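デスクトップ機の開腹と部品整理に関する覚え書き

シェア 176　コメント 10

平素より当ブログをご覧いただき、誠にありがとうございます。筆者のTsion Mekonnenでございます。本稿では、かねてより着手しておりましたタワー型デスクトップ機の分解および部品整理について、作業の方針と所見を記録いたします。個人の備忘を主たる目的とする文書ではありますが、前回の記事(ノート型の電池の保管について)に寄せられたご質問への回答を一部兼ねております。

対象機は、Banatsideの作業室で保管しているものです。当方の保管台帳は「Ketden」と称しており、対象機には整理番号597を付しております。台帳の名称に特段の由来はなく、最初に使用した表計算ファイルの名前をそのまま引き継いだものです。番号は受け入れ順に振っており、機種や年式による区分は行っておりません。過去に一度、年式別の番号体系へ移行を試みましたが、年式の判然としないものが想定より多く、元に戻した経緯がございます。

作業の目的

目的は次の二点であります。

第一に、再利用可能な部品を取り外し、種別ごとに保管すること。第二に、筐体を単体で保管できる状態にすること。動作確認は本作業の範囲に含めておりません。通電を伴う作業は別の日に、別の台で行うことを原則としております。分解と通電を同じ日に行いますと、工具やねじが台の上に残っている状態で電源を入れることになりかねず、当方はこれを好みません。

なお、記憶装置の内容の消去についても本稿では扱いません。ドライブは取り外したのち、専用の棚に未処理として置き、処理を終えたものから台帳に追記いたします。

作業台および姿勢

筐体は横に寝かせ、側板を外した面を上に向けて置いております。立てたままの作業も不可能ではありませんが、ねじが奥へ落下した場合の回収が煩雑であり、また、重量のある部品が自重で傾きます。寝かせた状態であれば、基板がほぼ水平となり、コネクタに対して真上から力を加えることができます。

台は溝の入ったアルミニウム製のものを使用しております。溝には小ねじがよく入り込みます。以前は布を敷いておりましたが、布の上では筐体の角が引っかかり、向きを変えるたびに布ごと移動してしまうため、現在は敷いておりません。溝に入ったねじは、磁石付きの棒で拾うか、または先の細いピンセットで拾い上げます。磁石に付かないねじが混じっていることもあり、双方を手元に備えることとしております。

照明は上方から当てます。斜めから当てますとドライブ用の枠の影が基板の上に落ち、小さなコネクタの向きが読み取れなくなります。金属面の反射が気になる場合は、灯具を少し遠ざけることで対処しております。

取り外しの順序

当方では次の順序を標準としております。機種により前後いたしますので、あくまで当方の手順としてご理解ください。

1. 側板を外し、内部の全体を確認する。
2. ケーブルの経路を紙に写す。
3. 拡張カードを外す。
4. メモリを外す。
5. ドライブへ接続されたケーブルを抜き、ドライブを引き出す。
6. 電源ユニットの各コネクタを抜く。
7. 電源ユニットを外す。
8. 基板を外す。

二番目の工程を省略される方が多いように見受けられます。筆者も長らく省略しておりましたが、再組立の際にフロントパネルの細い線で半日を費やしたことがあり、以後は必ず行っております。紙は方眼のものが便利です。線の色も併せて書き留めます。色だけに頼りますと、同じ色の線が束になっている箇所で役に立ちませんので、どの穴を通っているか、どの部品の下を通っているかを文字で添えます。

拡張カードについては、スロット端の爪を解放してから引き抜きます。爪の存在に気付かずに力を加えますと、スロット側が破損いたします。かつて爪を一つ折っており、その基板は現在も台帳に「爪欠損」と記載されたまま棚にあります。

メモリは両端の留め具を開けば容易に持ち上がります。外したものは一枚ずつ帯電防止袋に収め、袋の外側に容量を記したラベルを貼付します。ラベルに記す項目は、整理番号、装着されていたスロットの位置、容量の三つに限っております。日付も書いていた時期がございましたが、後から読み返すことがなく、取りやめました。

ケーブルの扱い

本作業で最も時間を要するのは、例年どおりケーブルの整理であります。タワー型の内部では、電源からの線、ドライブの信号線、前面パネルの線がそれぞれ異なる方向から集まり、筐体の中ほどで交差いたします。見た目には乱雑でも、多くの場合は組立時に意図された経路があり、枠の切り欠きや留め具に沿っております。これを無視して引きますと、端子の根元に負担がかかります。

SATAケーブルについては、抜く際に金属のばねが付いたものと付いていないものがございます。ばね付きのものは、必ず押さえてから抜いてください。抜いたものは長さ別に束ね、緩い輪にして保管いたします。きつく折った箇所は癖がついて戻りません。外装が硬化しているものは再利用の対象から外しております。

束ねる材料には面ファスナーの帯を用いております。結束バンドは安価ですが、切る際に隣の線を傷つけた経験があり、保管用としては使用しておりません。帯は幅の狭いものをまとめて購入しており、価格は一巻1000円でした。切って使えば相当に長く持ちます。

CPUソケットについて

読者の方から「CPUを外した後のソケットをどのように保護すべきか」とのご質問をいただいておりました。当方の考えを申し上げます。

ピンがソケット側に並んでいる形式の場合、露出した状態が最も危険であります。ねじが一本落ちただけでもピンが曲がることがあり、曲がったピンの修正は、拡大鏡を用いても成功の見込みが高いとは申せません。したがって、基板を保管に移す際には、樹脂製の保護カバーを取り付けるのが適切です。カバーが手元にない場合、筆者は厚紙を適当な寸法に切り、基板の縁を利用して浮かせた状態で固定しております。厚紙を直接ピンに触れさせることは避けてください。

押さえ金具については、開いたままにしておきますと作業中に袖が掛かることがございます。他の部品に手を付ける段階では、閉じておくのが望ましいと考えます。もっとも、カバーを付ける直前まで開けておく流儀の方もおられ、この点は好みの範囲と申せましょう。

熱伝導グリスの残りは、ソケット周辺に付着していないかを必ず確認いたします。付着がある場合は、綿棒に無水アルコールをわずかに含ませ、外側へ向かって拭き取ります。ピンの並ぶ面には綿棒を入れません。繊維が引っかかるためです。

保管用品

部品の保管には、Tamiruの浅型ケースを使用しております。仕切りの位置を変更できる点が便利ですが、仕切りの下にわずかな隙間があり、最も小さいねじは隣の区画へ移動いたします。底に薄い紙を敷くことで概ね防ぐことができました。

基板は帯電防止袋に入れたうえで、Istauから購入した段ボール箱に立てて収めます。横に積み重ねますと、下の基板のコンデンサに荷重がかかります。箱には仕切り板を入れ、隣の基板と触れないようにしております。箱の側面には整理番号のみを記し、内容は台帳を参照する方式といたしました。内容まで箱に書きますと、入れ替えのたびに書き直すこととなり、過去には箱の表記と中身が一致しない事態が複数回生じております。

筐体そのものは最も場所を取ります。側板を戻し、内部に何も入れずに保管するのが基本でありますが、ドライブ用の枠は外さずにおきます。枠だけを別に保管いたしますと、どの筐体のものか分からなくなるためです。青い樹脂の留め具が付いた枠は、色が同じでも寸法が異なる場合があり、取り違えても途中までは入ってしまいます。

清掃

清掃は、部品を外した後に行います。乾いた刷毛で埃を浮かせ、吸引しながら掃き出します。拡張スロットの裏側、電源ユニットの下面、前面パネルの内側に埃が溜まりやすいように思われます。穴のあいた金属板は、外側から内側へではなく、内側から外側へ刷毛を動かすほうが残りが少なく済みます。

水拭きは樹脂部分に限定し、固く絞った布を使用いたします。黒い筐体は指の跡が目立ちますので、最後に乾拭きを加えます。認証関係の表示ラベルは、擦ると文字が薄くなるため避けて拭きます。以前、ラベルの型番を消してしまい、同じ型番の機体を探して照合するという不毛な作業を行いました。

作業時の写真

基板はDellの表記があるものです。一枚目ではメモリが二枚、スロットに立っております。三枚目では四本のメモリスロットがいずれも空の状態です。CPUソケットの押さえ金具は、一枚目と三枚目の双方で開いております。三枚目のグラフィックスカードの印字は、NVIDIA QUADROと読めるように思われます。
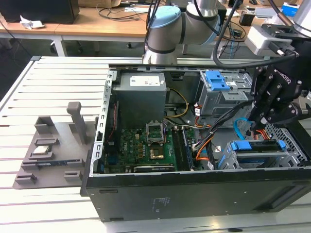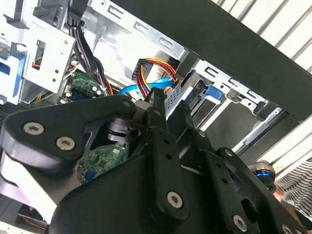
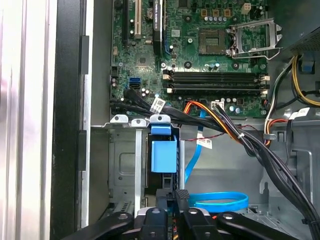

今後の予定

整理番号597については、台帳への記載項目を見直したうえで、改めて部品別の一覧を作成する予定であります。現行の台帳では、拡張カードと基板を同じ欄に記入しており、検索の際に不便を感じておりました。欄を分けることにより、過去の記載についても修正が必要となります。修正は新しい番号から遡って進め、古いものについては現物を確認しながら行います。

また、コイン型電池の取り扱いについても別稿を設けます。基板を長期に保管する場合、電池を外しておくべきか否かについては見解が分かれており、当方も方針を一度変更しております。現在は外して保管し、電池は絶縁テープを巻いたうえで別の容器に入れております。外した電池の再使用は行っておりません。

磁石付きの棒の型番についてお尋ねの方がおられましたが、印字が消えており、お答えできる情報を持ち合わせておりません。伸縮式で、先端がやや太いものです。細い先端のもののほうが、台の溝に落ちたねじには適しているかと存じます。次に購入する際は細いものを選び、使用した所見をこちらに追記いたします。

ご意見およびご質問は、コメント欄にて承ります。返信には日数をいただく場合がございますので、あらかじめご了承ください。

Tsion Mekonnen

シェア 176　コメント 10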